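The Triltgate Fingers

By February I had opinions about fingers. You would too, if you'd spent a winter in the back room at Harms with Tala Daher, swapping grippers on and off a pair of arms and arguing about which ones were worth keeping.

We had two sets left by then. The Plerna fingers were soft and fat and forgiving, and Tala loved them. The Triltgates were black and narrow and a bit mean-looking, and I loved those (mostly because she didn't). Our boss, Rosalind Villanueva, wanted one answer by nine the next morning, and she wanted it in a sentence.

"Plernas drop things," I said.

"Triltgates pinch things," said Tala. "Kai Meinecke's mug had a handle once, remember?"

I remembered. I'd bought him a new mug!

So we stayed late and put the Triltgates on both arms, and I raided the kitchen for anything with an awkward edge. Bowl, tray, the green divided plate that Leonie Buschmann eats her lunch off. Tala pulled up the log on the Cerent controller, which said we were on grasp 1437, and I told her that was plenty for one winter and she told me to sit down and watch the left one.
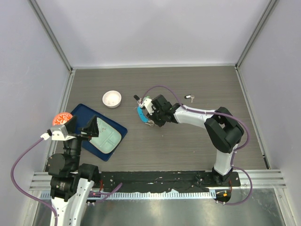

Grasp 1438

I watched the left one. I also watched the right one, because it had the blue hook and I'd never trusted it with anything curved — it always looked so pleased with itself, hanging there with its purple cable looped over its head like a scarf.

"You're holding your breath," Tala said.

"So are you."

She was. Neither of us said anything for a while, and the Cerent box did its little tick, tick, tick, and I thought about the sentence I'd have to give Rosalind, and how badly I wanted it to be mine.

Then Tala reached across me and hit pause.

"If it's the Triltgates," she said, "I want it in writing that I was gracious."

"And if it's the Plernas?"

"Then I won't be gracious at all."

I laughed so hard I had to put my coffee on the floor. Then I found a pen, wrote GRACIOUS on the back of her hand, and let her press start.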